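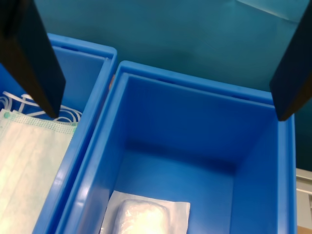 Attachment 1: Drorer fingers open over the bins, masks on the left, one padded pack on the right

Filed under: Drorer finger kit > Gripping and release > Thin or soft items

Ticket 851: Flat packs fine, mask loops catching on left finger
Opened by: Genalyn Aquino, Dimaculangan
Status: Solved, left open for comments

Hi Sallon team,

First off, we love this kit. We've had the Drorer fingers on the arm since the start of September and they've already handled things our old fingers wouldn't touch. Gauze pads in crinkly wrappers! Those used to be a full afternoon of swearing. The long flat plates get down into a deep bin without bumping the walls, and I really didn't expect that part to be so easy.

Now the problem. We're sorting small medical supplies between blue plastic bins, and one of the bins holds folded face masks with elastic ear loops. When the hand comes up after a mask pick, a loop sometimes hooks over the tip of the left finger. The mask then swings, the release goes wrong and the mask ends up half over the rim. The right finger never does it.

Setup:
- Drorer long plates, standard pads
- Wenora pick software, trial license, everything at factory settings except approach speed, which is set to 50
- three bins side by side on a board at the front edge of the table, cardboard sheet behind them

Over the trial we've logged 1,545 picks across all items, and 700 of those were masks. Every snag in the log was a mask. Not one gauze pad.

Tried so far:
1. Swapped the left and right plates. Snag stayed on the left side, so I don't think it's a burr.
2. Wiped both pads with alcohol. No change.
3. Slowed the lift. Fewer swings, same snags.

Any ideas? Genalyn

--- Reply from Sallon support, 10:40 a.m.

Hi Genalyn, thanks for such a tidy report. Swapping the plates was the right first move and it saves us a step.

The snag following the side and leaving the plate behind usually points to hand angle. Two things to check. In Wenora, open Pick > Soft items and look at "Hand rotation on approach". Factory setting is Off, so the fingers go in at the same angle every time. If your masks are all stacked the same way round, one finger will keep landing in the loops. Second, look at "Open width before descent". At the widest setting the tips reach well past the stack and come down where the elastic is lying.

Could you also tell us how it does with the very small stuff, labels and slim packets? We get asked that a lot.

--- Reply from Genalyn, 1:15 p.m.

Oh, the loops are absolutely where the left tip comes down. I watched a dozen picks after reading this and felt a bit silly. Our masks are all stacked facing the same way and the elastic spreads out toward the back of the bin.

Small items are the best bit, so happy to answer!

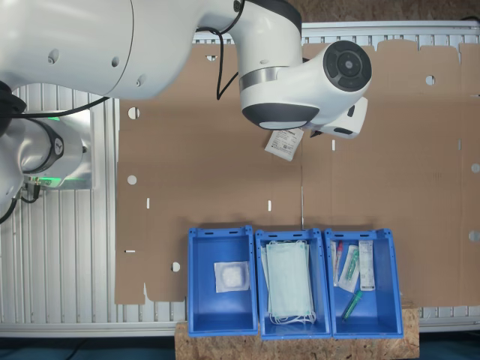 Attachment 2: small printed label or packet held at an angle, bins below

Thin pieces like that one do tend to tilt once they're pinched. I'd like the next pads to be a touch grippier near the tips – that's my one wish for the hardware. For dropping into a bin the tilt doesn't bother us at all. If you need a label to land square, I'd plan on some extra work.

The items with caps are harder. Anything slender that leans against a bin wall gets nudged before the fingers close, and I've stopped using the "Auto" depth for those and teach them by hand.

Going to change the rotation and width now and run the mask bin again.

--- Reply from Genalyn, 4:50 p.m.

Big improvement. Rotation on, open width down two steps, approach speed left at 50. I ran masks for the rest of the afternoon and got a single snag, from a mask I'd dropped back in the bin upside down. I'll take the blame for that one.

Then I got greedy and tried mixing things up, with soft items in the middle bin and packs on either side.

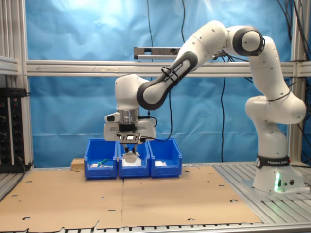
Crumpled stuff is where I'd expected trouble, and the kit did well with it. The plates close on whatever bulk there is and don't seem to care about the shape. Wenora did twice choose a fold at the very edge and come up with nothing, then picked properly on the retry. Is there a way to make it prefer the thickest part?

--- Reply from Sallon support, 5:20 p.m.

Great news on the masks. For crumpled items, try "Grasp center bias" on the same page and move it up one notch at a time. Going straight to maximum makes it slow to choose when items overlap. We've passed your note about tip grip to the people who make the pads.

--- Reply from Genalyn, 9:05 a.m.

Bias up two notches, no empty picks yet this morning. Please mark this solved. We're keeping the kit after the trial, so could someone send me the price for a second set of plates and the short pads? Same contact address as the license.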